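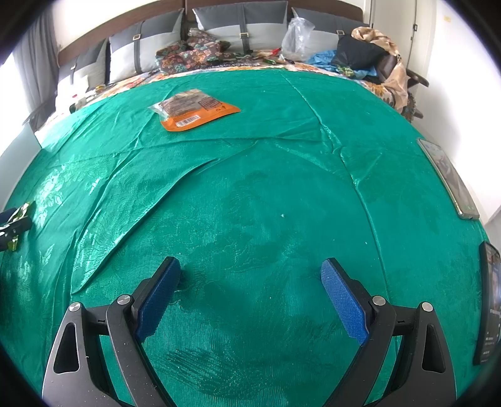 3.2. Ce qui atterrit sur le lit

J'en viens à la partie de l'enquête que j'ai préférée, et de loin : le lit en tant que surface de dépôt. Quand on a commencé à Cullby, Meifang Zeng et moi étions parties avec une grille d'observation pensée pour les tables, les plans de travail, les étagères d'entrée, bref tout ce que la littérature sur le rangement domestique considère comme un endroit où l'on pose des choses. Le lit y figurait sous « couchage », une seule ligne, avec une case à cocher. Au bout de 3 visites, la case ne suffisait plus et j'écrivais dans les marges.

Figure 4. Objets posés sur un lit : un emballage de snack, transparent en haut et orange vif en bas, et un téléphone à l'écran allumé, sur un drap de satin vert émeraude.

La figure 4 me sert de point de départ parce qu'elle est toute simple. Des choses de la vie courante, à distance les unes des autres, sur un grand drap brillant dont le tissage dessine un motif de fleurs ou de feuilles (on le devine mieux là où la lumière accroche les plis). Dans notre codage, l'emballage relève de la catégorie « passage » : un objet dont la place est ailleurs, cuisine ou poubelle selon son état, et l'état, sur une photo, je ne me risque pas à le coder. Le téléphone nous a donné beaucoup plus de fil à retordre. Jianhua Ye voulait le classer en « passage » lui aussi, puisqu'il se déplace avec son propriétaire ; moi je penchais pour « résidence », vu le nombre d'entretiens où l'on m'a dit que le téléphone, à la maison, habite sur le lit. On a fini par créer une catégorie intermédiaire, « escale », qui vaut ce qu'elle vaut et que je défends en annexe.

Un mot sur l'emplacement. Sur notre figure, le téléphone est vers le bord du lit et l'emballage plus à l'intérieur. J'avoue que j'ai cru tenir là une règle : les objets qu'on reprend souvent au bord, les autres vers le milieu. Lucinda Castellanos a repris toutes les fiches du premier passage pour vérifier et la règle ne tient pas, ou alors seulement chez les gens qui dorment seuls, et nous en avons trop peu pour en parler sérieusement. Je la mentionne quand même, quelqu'un d'autre aura peut-être un meilleur échantillon.

Il y a ensuite la question du tissu, que je n'avais pas du tout vue venir ! Le satin est un textile à part dans nos entretiens. Les participants qui en ont en parlent spontanément — ça glisse, ça marque, ça se froisse dès qu'on s'assoit — alors que personne ne nous a jamais dit un mot de son coton. Le grand pli en diagonale et les plis plus petits de la figure 4 sont typiques de ce que nous notons sous « relief ». Nous donnons à chaque drap une note de relief de zéro à 10, à l'œil, ce qui a fait bondir Zhenhua Yin (il a une formation de métrologue et souffre en silence, enfin, pas toujours en silence). L'accord entre codeurs est correct sur les surfaces mates. Sur le satin il s'effondre un peu, les reflets et les zones sombres faisant croire à des plis là où il n'y en a pas forcément, et nous avons donc codé tous les satins deux fois.

Sur le corpus de Cullby, soit 300 fiches de chambre dont 200 exploitables pour cette section, trois façons de faire reviennent. Certaines personnes vident le lit avant d'y dormir, en un seul geste, souvent vers une chaise (voir la section 3.4 sur la chaise, pauvre chaise). D'autres ne retirent que ce qui gêne et repoussent le reste du côté libre. D'autres enfin n'y posent rien du tout et le disent avec une certaine fierté, même si une participante s'est interrompue en pleine phrase pour aller ramasser un paquet de biscuits. Je n'ai pas gardé ce cas dans les calculs, mais j'y repense souvent.

Ce qui me gêne encore, c'est le vocabulaire. Une bonne part des travaux que nous citons en section 2 parlent de « désordre » dès qu'un objet n'est pas à sa place, et je ne vois pas bien ce que ce mot nous apprendrait sur la figure 4. Quelques objets sur toute cette étendue de drap, c'est peu. Yichen Jiang, à qui j'ai fait lire une première version, m'a fait remarquer que le seuil à partir duquel les gens eux-mêmes emploient le mot dépend surtout de ce qui est posé : les emballages comptent presque toujours, les téléphones presque jamais. Nous avons ajouté la question au guide d'entretien pour le second passage, prévu en septembre à Plotville, avec la consigne de la poser avant d'entrer dans la chambre.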